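Praltbridge open day, notes from the Hoekstra basket works

Typed up same evening, mostly off the back of the site map, so excuse the order.

Got there 20 minutes after the gates opened and the lot was already full. Overflow parking in the field behind the feed store, bumpy, fine. Walk back along the road with no sidewalk, then through the big doors. Admission $2, kids free, cash only and they had no change by then. Bring singles.

First the yard. Willow bundles stacked against the north wall under a tin roof, sorted by length, tags wired on. The man at the gate said the long stuff comes from Skerley and the short stuff they grow themselves, down by the creek. Cutting is in October or later, once the leaves drop, so no harvest to see on an August visit. Bit of a shame. The beds were green and tall and full of mosquitos. We did not stay.

Soaking shed next. Long concrete tanks, dark water, smell somewhere between a pond and a tea bag. I liked it, my sister went and stood outside. Brown willow soaks for days, depending on thickness, the stripped kind needs much less. A boy asked if there were fish in the tanks. There are not.

Then the boiling and stripping room but that was roped off. Looked through the window. A long boiler, a lot of pipe. A printed sheet on the door said the boiled rods come out that reddish tan because the bark stains the wood, and then they peel it. Sheet had a coffee ring on it and the last paragraph was missing.

Main workshop, upstairs. This is the reason to go. Eight or nine weavers at low sloping boards, sitting almost on the floor, backs against the wall, legs out. Everyone talks while they work. Floor covered in offcuts, which get swept into sacks and sold as kindling by the door (bought one, got it home, half of it in the trunk of the car now). They work a base first, flat, with a weight on it. Then the uprights go in, get bent up and tied together in a hoop so it looks like a bird cage. Then round and round. The tapping in between is with a flat piece of iron, to pack the rows down. Loud in there! Nobody warned us about the stairs either, very steep, no good with a stroller.

Asked one of the weavers how long a log basket takes. Depends who is asking, she said. Then she said most of a day. The small round ones go faster but she hates them, too fiddly on the hands.

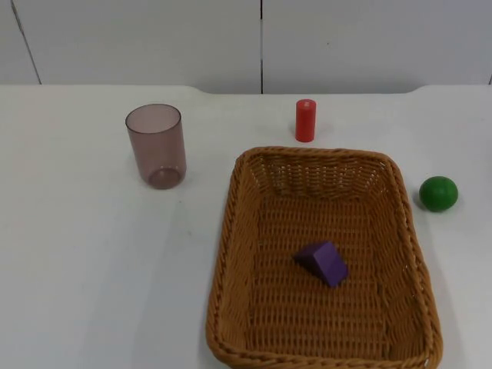
Borders were what I came for, having wrecked three of my own at the kitchen table last winter. The finish is where mine go wrong every time, the rods crack at the bend or I run out on the last side and end up tucking in stubs. The demo on borders was standing room only and I got maybe half of it. Main points: soak the ends again before you start, kink each rod with a thumbnail before bending, don't pull tight until you've gone all the way around. Corners are the worst on anything rectangular. The tan rectangular basket on the white table has the kind of edge I mean, a thick braid carried right around rounded corners, a little darker than the weave inside it. Mine come out looking like a bad haircut. I asked about cheating the corners with an extra rod and was told plenty of people do and it doesn't matter as long as you do all of them the same.

Somebody else asked about gaps in the sides. Answer was that it depends what you want to put in it. Bread or laundry or apples do well with some air. For sewing things you want it closer or you line it. There was a short back and forth about whether lining is lazy. I stayed out of that.

Second half of the session was on shape, which way the sides lean. Straight sides are harder than they look, everything wants to flare or pull in. The trick is in how you hold the uprights while weaving, not how hard you pull, and to stop every few rows and look at it from the end. I never stop and look. Wrote that down twice.

Lunch. Tent in the yard run by Devau, the bakery from the square. Ham rolls, a plum cake, lemonade. Line was long and moved quick. Cake was excellent, go early for it, the tray was empty when I went back. Picnic tables all in full sun by one o'clock so we ate sitting on the wall by the tanks. Hat next time.

Afternoon, the museum room. Small, one room, hot. Old order books under glass, one open at a page listing 367 baskets for a single customer, all the same size, in very nice handwriting. Fishing baskets, a pigeon basket with a little door, a baby's cradle, a chair with the seat gone. Labels are typed and a few have slipped down behind the objects. I'd have liked more on the tools. There is one case of them and no explanation of what does what, except for the cleave, the egg shaped thing that splits a rod in three. Had a turn with that at the kids table. Mine split in two and then in none.

The shop. Prices have gone up, or I've forgotten. Shopping baskets from $27, log baskets more like double or triple that, and a huge hamper with leather straps at $300 which a couple was seriously discussing when I went by and still seriously discussing when I left. Seconds are on the bottom shelf near the back, worth getting down on your knees for. I got a small oval one with a crooked handle. Also a bundle of stripped rods to practise with, which the woman at the till wrapped in newspaper.

Odds and ends. Restrooms clean, only two, by the office. Dogs allowed in the yard, not upstairs. No card machine at the shop either, there's an ATM at the gas station at the other end of town, long hot walk. The weavers stop at three sharp so do upstairs first and leave the museum for later, we nearly got it wrong. Border demo ran twice, the eleven o'clock was the crowded one.

They do an evening class over the winter, sign up sheet was in the office on a clipboard. Put my name on it. Still have to check if I can get the car that night.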